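Small robot arm at the kitchen table: tips from a doubtful owner

Filed under: Workshop, Kitchen, Things That Took All Winter

Every few weeks somebody writes in to ask whether a hobby robot arm is worth having at home. My answer is still mostly no. A tray of snacks can be sorted by hand in the time it takes the arm's software to start. But if you have the parts on the bench already, or a place at a shared shop like Nondgate where the arm is sitting there anyway, these are the things I wish I'd had written down before I started.

Start with the table

The kits come with a clamp, and the clamp wants a straight, thick edge. Keep it well away from rounded corners. Mine crept sideways on a curve until the arm was reaching for a spot where the food wasn't. A strip of rubber shelf liner under the clamp helps more than tightening it until the wood complains.

Light wood is pleasant to work on but it throws back the ceiling lamp. Cameras hate that. Turn off the overhead light and stand a lamp to the side, or hang baking parchment in front of the bulb. I read a great deal about "adaptive exposure" in the Troteo manual and got more out of the parchment.

Glossy white dishes are the other trouble. They look clean and simple to you and me, and to a cheap camera they're a bunch of bright streaks with a shadow that may or may not be a wall. If you're buying a tray for this, get a matte one in a dull color. If you already own the shiny kind, expect to spend an evening on it.

Choosing what to pick up

The online videos always use foam blocks. Foam blocks forgive everything. Food wrappers forgive nothing: they slide, they crinkle, the shiny part changes with every inch the camera moves, and the crimped end folds over when touched. I would still practice on the real thing, for the simple reason that foam blocks are not what you're going to have on the table later.

Some rules I keep to:

Wrapped food only. No bare crackers, no fruit, nothing you'd mind throwing out.

Grip across the narrow side of a bar. Lengthwise, the fingers squash it and the wrapper shoots out.

Leave a finger's width between the item and any divider. When a bar lies right along the divider the finger has nowhere to go down, and it will go down anyway.

Wipe the fingertips with a barely damp cloth before each session. Sugar dust is enough to spoil the grip.

Approach from above, with the fingers closed, and open them only when you're sure they'll clear the rim. I know the guides say to open early. The guides weren't paying for my dishes.
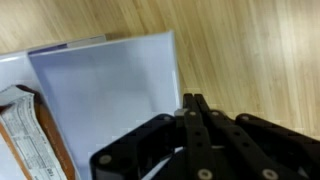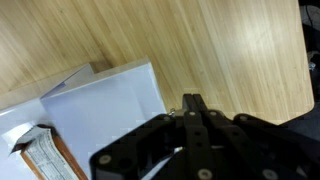 Fingertips together to the right of the packaged item, in both views. Note the glare on the wood.

Checking your work

Do a dry run with the speed turned all the way down and one hand on the power switch. I mean a real switch on a power strip, where you can reach it without leaning across the arm. The stop button in the Ladska app is fine until the laptop decides to go to sleep.

Look at the fasteners before you look at the code. I lost most of September to what I was sure was a software fault – a slow drift to the left that got worse as the evening went on. It was a loose screw in one of the finger joints. A dot of nail polish across each screw head and onto the part next to it will show you right away if anything has turned.

Save your positions with plain names. "Over tray" is a good name. My first notes file had entries like pose 3802 and pose 2654, copied straight from the log, and I couldn't tell you today what either of them was for.

Cables: tie them to the arm in two places, with slack at each joint. Keep the spare length off the floor beside the table, where it will find your foot.

What it's good for

I've been told this sort of arm will one day pack the lunches. Maybe so. The Awwad forum has people who claim theirs does it now, and I notice they post the one good run and leave out how long they stood there. My own log stands at 900 tries, and I wouldn't let it near a glass of juice.

It's a decent way to learn how a linkage works, and a very good way to learn how bad a camera is at seeing a white tray. Teenagers like it for a weekend or so. If what you want is a tidy snack drawer, buy a divider and use your hands.

Quick fixes

Fingers close but the item slips: put a wrap of thin rubber band on each tip and try again at lower speed.

Fingers hit the rim: raise the approach height first, then check whether the tray has been moved. It's usually the tray. Four small dots of painter's tape at the corners give you a place to put it back.

Arm hums and doesn't move: turn it off. Let it cool before you go looking for the cause.

Camera sees two items where there's one: the label and the wrapper are being read as separate things. Move the lamp, then turn the item a little.

Arm works perfectly: write down every setting, take a photo of the table, and don't touch the lamp.

Next month, getting candle wax out of a tablecloth.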